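How do people choose a robot?

Buying a robot for a building is a bit like buying a pair of shoes. If you don't measure first, you may end up with something that doesn't fit.

Let's follow a made-to-order robot arm from start to finish. Gumwood is a study centre where people work and rest, and it wants a robot to tidy tables and carry small things. The centre has a budget. A budget is a plan for spending money, and it has to cover more than the robot.

First, the people at Gumwood write a list of jobs. Should the robot lift a cup? Push a chair in? Every extra job can make the robot cost more, so they pick the 6 that matter most.

Next, they measure. The arm they like, from a company called Hasetti, can reach 76 centimetres. That is far enough for a small table, but a big one would need a robot that can drive round to the other side. It also needs clear floor to move on. Chairs, lamps and bins all get in the way.

Then they add up the other costs. Robots need charging, spare parts and repairs. Gumwood saves 500 pounds a year for these - a robot that is broken and can't be mended is no use to anyone.

Last comes the test. Before paying for anything, they try the robot in a pretend room on a computer. This is called a simulation. The room has furniture in it, and the computer works out what the robot would bump into. If it knocks over a lamp in there, no real lamp gets broken. Gumwood plans 13 tests, and they will all be finished by April.

Try it yourself: choose a room at home and write down one job for a robot. Measure the widest table, then look at the floor. What would you have to move? 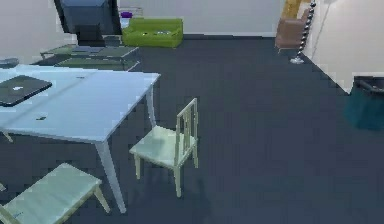
When you have your list, put a star next to the job you would pay for first. Keep your measurements too, as you will need them if you want to draw a plan of the room.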